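25 Dec 2007 | by Angeliki Margaritis
Filed under: Family Travel > Before You Go

Rental house walk-through, Pavenau. Did this the first hour, bags still in the hall. Comments as I went.

Smoke alarm, upstairs: OK. Downstairs one chirping, told Pantelis Katsaros at Nikolaidis rentals, he's sending a battery.
Front door lock: sticks. Lift the handle then turn.
Balcony rail: solid, but gaps too wide for a toddler. Keep door shut.
Hot water: very hot. Run cold first.
Pool gate: latch did NOT catch. Tied it for now.

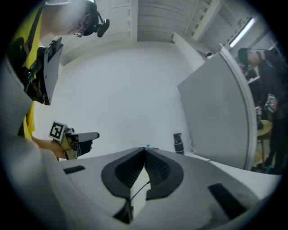 Power and cords next. Adapters fit fine, two outlets in kitchen loose so dont use. Walk every room for anything dangling at kid height, even a thin black cable like the one running down between the two black fingers counts. Tape or tuck it.

First aid kit: there, bandaids expired in August. Bring your own.
Nearest clinic: Stavley, 12 minutes by car, open til 9.
Car seat: straps OK, buckel stiff.
Fire extinguisher: not found. Asked.

Last updated: after the second visit, gate fixed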